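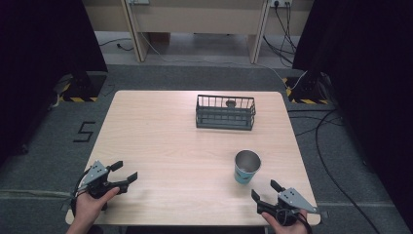 Bench Practice for Hand-Held Grippers
Bromcombe Shared Workshop – Household Tasks Section

These tips supplement the general workshop rules and apply to all members who record household tasks with hand-held grippers at the numbered stations. They were revised in October by Juwita Nasution and Renata Sowa after comments from evening users.

Before you start

Read the station number on the floor and enter it in the log. Recordings filed under the wrong station cannot be corrected later without viewing every one of them.

Place only the objects named on the task card on the tabletop. For the cup and basket task, that means one cup and one wire basket. Phones, drinks and task cards belong on the side shelf.

Stand the cup upright, open side up, and leave enough clear tabletop for both grippers to work without touching each other. The position of the cup should change between attempts. Members tend to return it to the same spot out of habit, and a set recorded that way is of little use.

Walk the cables once before picking up the tools. Any cable that crosses the place where you intend to stand must be moved or taped down. Stand bases edged in yellow and black are not to be shifted, leaned on or used as a footrest.

Holding the tools

Pass the hand through the strap first, then close the fingers on the grip. The strap should hold the tool if you relax your hand, but it should not leave a mark.

Begin every attempt with both jaws open and empty over the near edge of the table. Hold still for 2 seconds, then move. Finish in the same position.

Work at the pace you would use when putting dishes away at home. Paper cups collapse under a full squeeze – close the fingers until the cup lifts, and no further. Replace a cup as soon as its rim is bent.

When placing an object in a wire container, bring it in over the rim. Do not push it against the bars, and do not steady the container with your wrist. If it needs steadying, use the other gripper.

Checking the fingers

Look at the inner face of each finger pad at the start of a session and again after 80 attempts. Light scuffing along the upper edge is acceptable. A pad that rocks on its screw, or a strip of material that has come away from a corner, should be reported to Bayu Sutanto before the next session.

Wipe the pads with a dry cloth. Solvents are not permitted on plastic parts. The pivots need no oil from members; they are serviced every 4,000 cycles and the work is recorded on the Flarkix sheet.
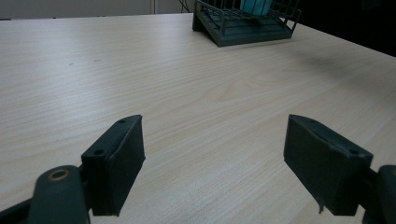
Light and background

Leave the curtains as you find them. Uneven light across the tabletop is acceptable provided that the objects can be told apart from their shadows. Lamps may be moved only with the agreement of the person in charge of the session.

Stopping and discarding

Stop the attempt if an object leaves the table, if a cable catches, or if anyone steps in between the curtains. Mark it as discarded in the log and give the reason in a few words. Discarded attempts are kept, and members are not asked to make up the number.

Take a break after 41 minutes, when the station timer sounds. Wrist strain should be reported the same day, even when it seems minor.

Closing the station

Hang both grippers by their straps, left on the left hook and right on the right. Return the basket to its shelf, put damaged cups in the paper bin, and sign the log. Questions about the log go to Lorena Alarcón at the front desk.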